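Fórum > Trabalho e Direito Laboral > Banco de horas na Previco

tresturnos
Sun 12 April
A Previco quer pagar-me 137 horas extra em folgas. Assinei um papel em dezembro que não li. Vale?

rato_de_cartorio
Depende do papel. Se for acordo de banco de horas, boa sorte.

tresturnos
Eram mais de 2000 euros. Agora são folgas "a combinar". 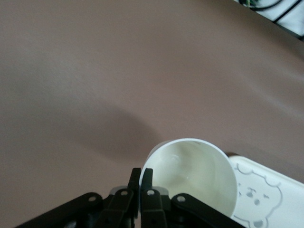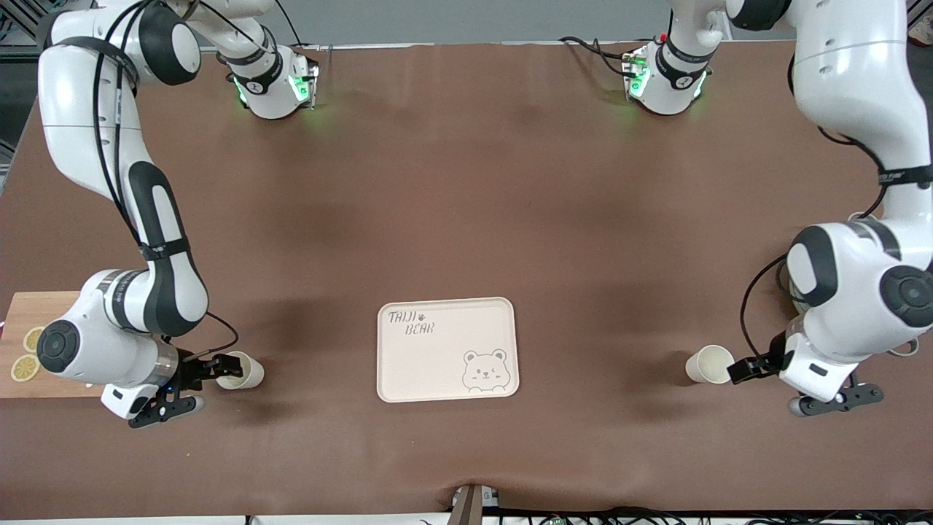
muladacarga
Discordo do rato. Na Clemgate também assinei e o advogado só perguntou se havia registo das horas. Guarda os mapas de turno numa mesa lisa e castanha como esta, sem mais papéis por cima, e fotografa folha a folha. Comigo deu acordo: 3000 euros.

rato_de_cartorio
Um acordo não é uma sentença.

muladacarga
Pagou-me o carro na mesma.

tresturnos
Os mapas estão no portal da empresa. Ainda tenho acesso, acho.

rato_de_cartorio
Nisso concordamos: descarrega tudo hoje e liga ao sindicato amanhã.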